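January, dough notebook, bench 2

Steamed bun trials, continued. The last entry stopped at the second proof, so I start there.

Dough as before: 500 g flour, the low protein one from Plandar, instant yeast, a spoon of sugar, water at room temperature. Euan wanted to try milk in place of part of the water. I left it out this time. We already changed the flour and I don't want two changes in one batch.

Mixed by hand, then kneaded for 9 minutes. Kinga kneaded the second half because my wrist is still bad. The dough was smoother than last week's and did not stick to the board. Covered it with a damp cloth and put it on the shelf over the radiator. It was ready sooner than I planned for. I was down the hall on the phone with Pramgate about the late flour delivery and came back to find it pushing at the cloth. Knocked it back and went on.

Filling: pork, cabbage, spring onion, ginger, a little soy. Salted the cabbage first and squeezed it out in a towel. Last time we skipped the squeezing and the bottoms went gummy. Kinga says the soy should go in before the oil. She has a reason for it but I did not write it down.

Shaping
Rolled the wrappers thin at the edge and thick in the middle. My first ones had the middle too thin and the filling showed gray through the top. Put those aside for lunch. Pleating goes better if the thumb stays still inside and the other hand does the turning. Euan pleats the opposite way around from the rest of us and his come out fine.

Pleats have to be pinched properly at the top. If they are only laid over each other they open in the steam and you get a little crater with broth in it – fine to eat but not what we want for the tray.

Second proof
Set them on paper squares and left them on the bench under the big plastic lid. They should feel light when picked up and a finger mark should come back slowly. Two near the window were behind the others. Turn the board halfway through next time.

Steaming
Used the large stainless steel pot with the perforated tray. The old bamboo baskets are still drying from yesterday and one has a split band, so they stay out of this round.

Water level: keep it well under the tray. Marked the inside of the measuring jug with tape so we all fill the same. Start with the water already hot but not at a hard boil, medium heat, lid wrapped in a cloth so it doesn't drip. Timer set to 10 minutes once steam shows at the lid. Then heat off, and leave the lid on for 3 minutes more before opening. Euan opened his too early in December and the tops wrinkled as we watched.

Spacing: four to a load, set in a ring around the fittings in the middle of the tray. Five is possible but they grow into each other and tear when pulled apart. Keep them off the center and a little away from the wall of the pot. They do not all come out the same size, which is down to me not weighing the pieces. The scale is on the shelf, so no excuse.

Taking them out: lift from the sides, low down, and straight up. Don't grab the pleats. Have the rack ready before the lid comes off. 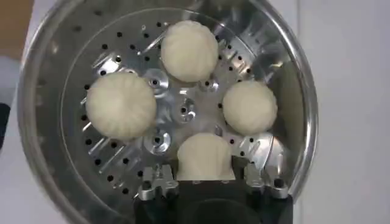 Notes on color and surface
Looking for an even off-white with no yellow spots. Yellow spots on earlier batches were from baking powder that had not been sifted. No baking powder in this recipe, so any spots would have to come from something else. Surface should be matte, with the folds still easy to see.

Cleaning
Take the tray out and do both sides with the soft brush. Dough gets into the holes and sets hard overnight. Kinga uses a wooden skewer for the holes and it works. Don't use the green pad on the inside of the pot. Dry the tray standing up – not flat on the drainer.

To do
Weigh the dough pieces before rolling.
Ask Pramgate if the next sack can come earlier in the day.
Batch with milk, everything else unchanged (Euan).
New cloth for the lid, the current one is scorched on one corner.
Freeze part of the next batch after steaming and reheat it from frozen. Kinga will write that one up on a fresh page.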